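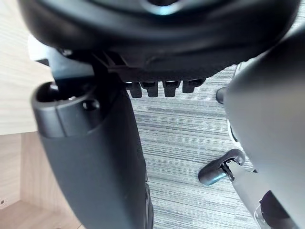 Reading time: 2 minutes

Unit 4: The underside of the office chair

Most faults in a task chair are found below the seat. Students should examine the bracket that joins the seat to the base, then any tabs along the seat's lower edge - black parts in deep shadow are easily missed. Note the floor covering as well, as carpet affects how castors roll.

Allow 30 minutes for the inspection. Written notes, 200 words at most, are to be left in the Toivonen Room by 4 pm.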